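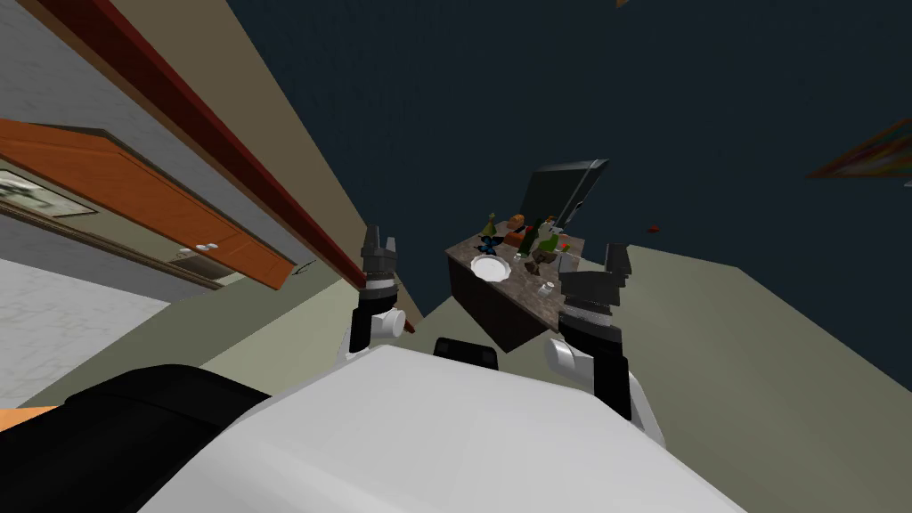 Part 2: Fitting the Ambrose under-cabinet light strip

Righto, you've unpacked the strip, you've found the little bag of clips and you've downloaded the Stokon app, so let's get it stuck up somewhere useful. I've put in three of these now (mine, my sister's and Joanne Blackburn's, who paid me in lamingtons) and the job always goes smoother if you work out where the light will land before you peel anything. Think about the colour of your surfaces too. A brown marbled countertop over a dark brown base, like the kitchen island shown, soaks up a lot more light than white laminate does, so I'd go for the warm setting and a higher brightness from the start.

What you'll need: a tape measure, a pencil, metho and a clean rag, scissors, and a small Phillips head screwdriver for the clips.

1. Measure the run. The full strip is 200 cm. If yours is shorter, say 140 cm, you'll be trimming it in step 4.

2. Wipe the underside of the cabinet with metho and let it dry completely. Kitchen cabinets are greasier underneath than you'd ever guess — mine was a disgrace.

3. Hold the strip up dry and mark each end in pencil. Keep it toward the front edge of the cabinet so the light falls on the bench and doesn't just bounce off the splashback.

4. Trim only on the printed scissor line. Cut between the lines and you'll lose that last section for good.

Caution: unplug the power pack before you cut. Every time, even if the strip is switched off in the app.

5. Peel back a hand's width of the tape, press it down firmly, then peel a bit more and keep going. Don't rip the whole backing off in one go or it'll fold over and grab itself!

6. Screw in a clip every 18 cm. Check the length of your screws against the thickness of the cabinet floor first, please.

7. Plug in, hold the button on the controller until it blinks, then choose Add Strip in the app.

Note: if the app can't find it, turn Bluetooth off and on again and give it another crack. Yoon-hee Joo wrote in to say hers only paired once she'd moved the controller out from behind the microwave, and that fixed it for me at Joanne's place as well.

Note: the adhesive takes a day to reach full grip. Leave the cable hanging loose till then and tidy it into the trunking afterwards.

Caution: don't run the cable across the back of a cooktop or anywhere it could dangle near the sink. If there's no power point within reach, ring a licensed sparky and have one put in.

Dimmer settings and timers are in Part 3.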